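Subject: Re: [bollon-makers] Two-arm table, anyone else building one?
From: Bakosari
To: bollon-makers list

Hi all,

Great to see so much interest in this! I'll answer the rail question first as it's the one I've spent the most evenings on.

> How are you keeping both arms square to each other? Mine
> creep every time I swap a gripper, and then all my saved
> positions are out. Also, did you go for one long rail or
> two short ones? I've got 810 mm to play with and a drawer
> full of offcuts.

One long rail along the front edge, definitely. Each arm has its own black mounting plate and both plates sit on the same piece of aluminium, so if the rail is straight you're most of the way there. I had two short ones until July and was forever chasing 22 mm of error at the far corner of the table. I scribed a line beside each plate as well, which makes it easy to put things back after a swap.

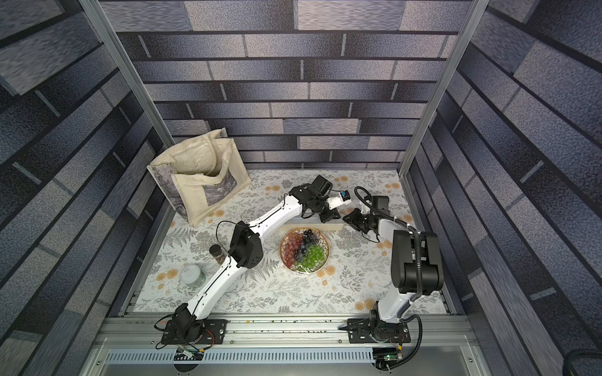

The boards live down by the arm bases now, and I'm so much happier with that. Short runs, and I can get a finger on a connector without leaning over everything. Cables are still my weak spot. I leave a generous loop near the gripper so the wrist can turn, but I'd love to hear from anyone with a neater way (Jasińska clips? I've only seen them in the catalogue).

Grapes on a plate are my favourite thing to have out while I'm working on reach, by the way. All those little round edges and colours, and you can eat them at the end of the night.

The next job is the clear panel. I want the arms to cope with something see-through on the table, and acrylic in a channel rail was the cheapest thing I could think of. The cloth pattern shows straight through the sheet, so the best clues are the edge and the shadow. 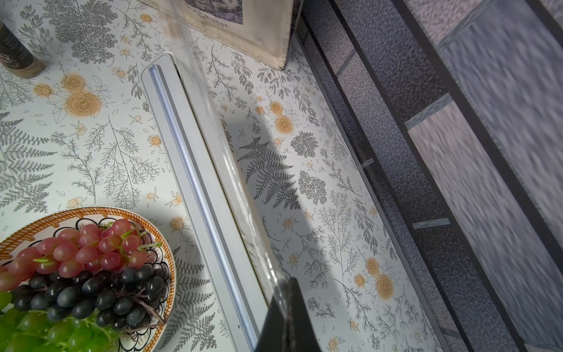 Reading time: 2 min

My notes on it are on the Idix page if you want the long version. I've logged 32 runs so far and I'm still fiddling with how hard the finger should push. Start gentle! And file the burrs off your rail before the sheet goes in, I scratched my first one.

Does anyone have a spare plate in the 810 length? Happy to swap for cable.

Cheers,
Bakosari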